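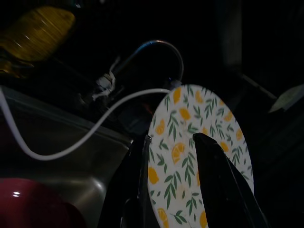
Unit 6: Slip, Cable Strain and Stop Conditions in Sink-Side Manipulation

Posted in March by Joanne Cheetham
Shares 17 | Comments 13

These notes go with the second lab on fault handling. Read them before you open the log files. The case is the plate fault recorded at the Skinton kitchen bench, run 401, with a two-arm setup and standard parallel grippers.

6.1 What happened

The arm had a plate by the rim and was told to lift it clear and move it to the counter. Partway through the lift the plate turned in the grip. The controller still reported a good grasp, because finger width had not changed. The plate was then carried at the wrong angle, touched the sink wall and dropped. It chipped. Evie Lambert pressed the stop button after the drop; the software stop never fired.

6.2 Why the check missed it

The grasp check used one signal, the gap between the fingers. A flat plate can rotate a long way about the contact patch with almost no change in gap. Wrist torque did change, but the torque limit had been set high during an earlier task with heavier pans and was left there.

A printed pattern gives a wrist camera something to track. The orange slices and leaves on the patterned plate would have shown rotation early. A plain plate, unlike the patterned one, offers only its outline.

6.3 Cables as a second hazard

The bench review by Lionel Catterall listed cable routing as a separate finding. Trace each black cable from its gripper across the counter, then mark where a wrist turn would pull it tight. The white hose at the faucet is a further snag point – it loops into the sink and out again over the left rim, inside the reach of the left arm. 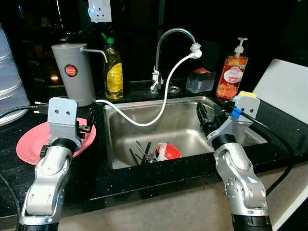 Lab Notes, Vol. 2, No. 6, p. 45

6.4 Changes made after the fault

Torque limits are now stored per task and reloaded at the start of every run. The grasp check needs both gap and torque to agree. If they disagree, the arm holds position and waits for the operator – it does not open the fingers.

For the lab, write a stop rule that would have caught run 401 before contact. State which signals it uses and how it could fail. Send drafts to Sandra Lockwood.

This site uses cookies to remember your settings. Accept | Manage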